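Section 7: Getting your puppet film onto the Grukeck player

Welcome back! If you have come straight here from Section 6, your Grukeck should be plugged in, switched on and showing the little curtain on its home page. If it isn't, please go back and finish the first start-up before you carry on, as the steps below won't make much sense without it.

This section is for people who want to show their own puppet films at home, at a club night or at a family party. The player comes with the complete first series of Chow and Friends already on it (all 106 episodes, and yes, the Christmas one with the singing turnip is there), but we know from your letters that plenty of you make films of your own, and we would love you to be able to watch them in the same place as the professionals.

Before you begin

You will need your film on a memory stick, the Grukeck remote, and a cup of tea if your film is a long one. The player can hold up to 219 home films alongside the built-in episodes. Each film can be up to 396 minutes, so even the most devoted fan of Chow should have room to spread out.

Note: film names may use letters, numbers and spaces. Names with question marks or slashes in them will be skipped, and the player won't always tell you that it has done so.

Copying your film

1. Put the memory stick into the slot on the left side of the player. A small stick symbol comes up in the corner of your television after a few seconds.

2. Press Menu on the remote, then move down to My Theatre and press OK.

3. Choose Bring In a Film. You will see a list of everything on the stick that the player thinks it can play. Holiday films and the like will turn up here too, so take your time and pick the right one.

4. Press OK on your film and wait for the green bar to reach the end. A short sketch takes a minute or two, and a full-length show can take a good deal longer.

5. When the curtain symbol returns, press Back twice.

Caution: please don't pull the stick out while the green bar is moving. You could lose the film from the stick as well as from the player, and we can't get it back for you.

Giving your film a poster and a cast list

This is the part Banafsheh Yazdani on our Testlow help desk enjoys talking people through the most, and it really is worth the few extra minutes. A film with a proper poster and the names of everybody who lent a hand (or a voice!) feels like a real show.

6. In My Theatre, move to your film and press the yellow button. Choose Poster.

7. Pick a still from the film, or choose From Stick to use a picture you have made yourself. Upright pictures fill the space best, and wide ones will have a plain band at the top and bottom.

8. Press the yellow button again and choose Cast. Type each name using the letters on the screen, with the puppet first and the performer second. Press OK after every pair.

9. Choose Save. If you leave by pressing Back, you will be asked whether you want to keep your changes.

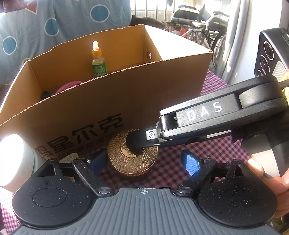 Fig. 7.1 Round bronze-coloured container sitting between two blue finger tips.

Sorting films into seasons

If you have made several films with the same characters, you can group them so that they play one after another, just as the Chow episodes do.

10. In My Theatre, choose New Season and give it a name.

11. Move through your films and press OK on each one you want. A star shows that it has been added.

12. To change the order, hold OK on a film until its title starts to blink, then move it up or down with the arrows.

Note: Dede Darko, who wrote the first Dodmont guide and still reads all our post, suggests putting your newest film at the top if you have regular guests, so that they don't have to hunt for it.

Taking a film out of a season leaves it in My Theatre. To remove it from the player altogether, press the red button and choose Delete. The built-in episodes can't be deleted this way. For sound and subtitles, please turn to Section 8.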